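旧机箱

萨姆菲拉·马泰把机箱抱进铺子的时候，外面还在下雨。她用一条浴巾裹着它，浴巾外面又套了一只黑色的垃圾袋。门口的垫子已经踩得很脏，她站在上面，不知道该不该往里走。

“放台子上吧。”雷卢·菲利普说。

她走过去，把垃圾袋和浴巾一层层揭下来，浴巾叠好，搭在自己胳膊上。雷卢问她是什么毛病。

“开不了机。以前按下去风扇会响，上个月连响都不响了。”

“资料要不要？”

“要。就是为了资料。”

雷卢在单子上写字。他写得慢，字很大，一栏写不下就写到下一栏去。工单号是1657，他把下面那联撕给她，上面那联压在键盘底下。萨姆菲拉看了看单子，抬头印着“克普拉鲁”，地址还是老地址，多克维尔旧邮局后面的那条街，可是铺子前年已经搬到了街口。

“这是老单子，”雷卢说，“没用完。”

她把单子折了两折，放进钱包里夹照片的那一格。

机器是她丈夫的。丈夫在特夫汉姆的水务站做了将近十八年，退休以后在家里给人抄家谱。镇上谁家想知道祖父是从哪里来的，就来找他。他去教堂翻登记簿，去墓地看碑，回来一条一条打进电脑里。他不收钱，收鸡蛋，收过一次羊腿。他去年七月去世，到现在还有人打电话来，问自己家的那一份抄好了没有。

萨姆菲拉每次都说，快了。

她不会用那台机器。她只知道开机要按哪个钮，关机要等多久。丈夫教过她一次打字，她打了自己的名字，又打了他的名字，就去看炉子上的汤了。

雷卢下午才动手。他先把边上的活收了尾，吃了半个夹奶酪的面包，洗了手，把机箱侧着放倒，松开侧板。侧板有点咬，他用掌根顶了一下才出来。他弯下腰闻了闻。有时候烧坏的东西是能闻出来的，他没有闻到什么。

铺子的老板科琳娜·克普拉鲁从里间出来，手里端着一杯茶。

“谁的？”

“马泰太太的。”

“抄家谱的那个马泰？”

“他的机器。”

科琳娜把茶放到窗台上，走过来看。她父亲的那一支也是老马泰抄的，一直抄到一个在磨坊里做工的人，再往上就没有了。老马泰当时跟她说，登记簿缺了几页，可能是受了潮，也可能是让人撕了。她不太相信是受潮。

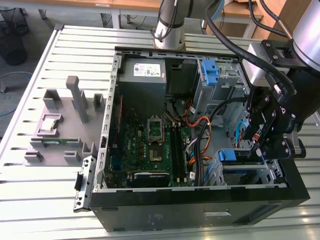

侧板已拆，机箱平放在铝制工作台上，处理器搁在左边的方托盘里。

“主板没看见哪里黑。”雷卢说。

“电源呢？”

“还没量。”

“你把处理器拿下来干什么？”

“想看看下面的触点。”

科琳娜没有再说话。她不喜欢雷卢一上来就拆得太开，可她也知道，他装回去从来没有剩下过东西。以前有个学徒剩过，一颗螺丝，他自己悄悄丢进了抽屉，三个星期以后客人把机器搬了回来。那个学徒现在在阿梅尔卖轮胎。

门铃响了，进来的是多姆妮卡·博格丹。她住在铺子对面，来买打印纸。买完了她不走，隔着柜台往里看。

“那是马泰家的？”

“您怎么知道？”

“早上看见她抱着过街，我还以为抱的是条狗。”多姆妮卡把打印纸夹到胳膊底下，“我家那份在里面没有？我前年就给了他，我母亲的出生证，还有那张在船上的照片。照片他还给我了，出生证我记不得他还没还。”

“纸的东西不在这里面。”科琳娜说。

“那他打进去的呢？”

“要等盘读出来才知道。”

“读得出来吗？”

雷卢说不知道。他说话的时候没有抬头，多姆妮卡就当他是在敷衍，又站了一会儿，问打印纸能不能便宜一点。科琳娜说不能。多姆妮卡走了，过街的时候把打印纸顶在头上挡雨。

雷卢换了一支细一点的手电，往插座里照。他看触点的时候习惯屏住气，看一会儿，直起腰喘一口，再看。他今年五十三岁，眼镜换过，还是要凑得很近。触点要是歪了一根，他能把它拨正，用一根缝衣针，针是他母亲的。
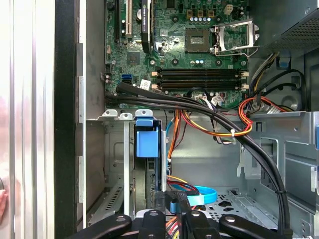
插座里没有处理器，金属扣架掀在一边；粗线束从主板下部绕过去。

他没有找到歪的。他又去摸主板上的电容，一颗一颗用指肚按过去，看有没有鼓起来的。科琳娜的茶已经凉了，她把它喝完，去接电话。打电话的是索因图·米耶蒂宁，从特夫汉姆打来的，说水务站那边有一箱旧东西，标着马泰的名字，问她认不认识马泰的家里人。

“什么旧东西？”

“本子，一个饭盒，一双胶鞋。还有一个装软盘的盒子。站里要腾柜子，明天就清。”

“你别让他们扔。”

“我不会让他们扔，我就是问你认不认识他家里人。”

科琳娜说认识，说她的机器这会儿就在我台子上。索因图在那头想了想，说那他下班带过来，反正要往这边走。他的芬兰口音这么多年了还在，说“下班”的时候前一个音拖得很长。

雷卢把电源的插头拔下来，接到测试器上。他等着，测试器的灯不亮。他换了一根插座线，灯还是不亮。

“电源。”他说。

“就是电源？”

“先说是电源。别的要换了才知道。”

“有没有现成的？”

“后面架子上有一台拆机的，我看看口对不对得上。”

他去了里间。科琳娜听见他在搬箱子，搬得很响，又听见他骂了一句。她看着台子上的机箱，那些橙的、红的、黄的线从电源那边弯过来，跟黑的绞在一块。驱动器架上的蓝卡扣倒还是很鲜亮。她想起老马泰坐在她父亲厨房里的样子，他把登记簿的抄件摊在油布上，拿铅笔指着，一行一行往上念，念到磨坊工人就停住了，说，到这里。父亲给他倒了一杯李子酒，他喝了，把铅笔别回耳朵后面。

雷卢拿着一台电源回来，上面全是灰。他拿到门口去吹，吹了自己一脸。

口对得上。他没有马上往机箱里装，就那么放在旁边，用线连过去。在这之前他先把处理器放回插座，对好角上的记号，把扣架合下来，压住拉杆。压拉杆的时候会响一声，科琳娜每次听见都要皱眉头，她总觉得是什么东西断了。

“行了？”

“行了。你往后站一点。”

他用螺丝刀的尖碰了一下开机的两根针。

风扇转起来，先是一下一下地，后来匀了。雷卢把显示器的线接上，两个人等着。屏幕黑了很久，跳出一行英文，说时间不对，让他按一个键继续。他按了。

“电池也该换了。”他说。

系统开得很慢。科琳娜去把门上的牌子翻了过来，已经过了关门的时间。等她回来，桌面已经出来了，背景是一片水库，水位很低，能看见岸边的泥。桌面上的文件夹排得很齐，名字全是姓。

雷卢没有点开。他把手从鼠标上拿开，在裤子上擦了擦。

“你打给她吧。”他说。

科琳娜拨了单子上的号码。响了好几声，萨姆菲拉才接，说她在院子里收东西，没听见。科琳娜告诉她机器开了，资料看样子在，先抄一份出来，别的明天再说。

那边没有声音。科琳娜以为断了，喂了一声。

“在，”萨姆菲拉说，“要付多少钱？”

“电源是旧的，不算你钱。电池算你的。人工照单子上写的。”

“单子上没写人工。”

科琳娜看了雷卢一眼。雷卢正蹲在地上找一根数据线。

“那就没有人工。”科琳娜说。

“那不行。”

“您拿几个鸡蛋来。”

“鸡不是我的，是邻居的。”萨姆菲拉说，“我明天去买。”

她又问，里面有没有博格丹家的，多姆妮卡刚才来敲过她的门。科琳娜凑到屏幕跟前去找。文件夹是按字母排的，她从上往下看，看到了博格丹，下面隔着几个，是克普拉鲁。

“有。”她说。

挂了电话，她还站在那里。雷卢把移动硬盘接好，抄的进度条出来了，写着还要八分钟，过一会儿又变成十八分钟。

“你要看就看，”雷卢说，“反正是你家的。”

科琳娜点开了自己的那个文件夹。里面有三个文件，前两个她见过，是父亲打印出来装在镜框里的那一支。第三个的日期要晚得多，是老马泰去世前不久存的。文件名是一个村子的名字，后面跟着一个问号。

有人敲玻璃。索因图站在外面，抱着一只纸箱，箱盖让雨打软了，胶鞋的鞋底从角上顶出来。雷卢过去给他开门。

“放哪儿？”索因图问。

“先放凳子上，”科琳娜说，“台子上别放。”

她把椅子拉过来坐下，双击了那个文件。机器想了很久。

联系我们 | 版权所有，未经许可请勿转载 | 返回顶部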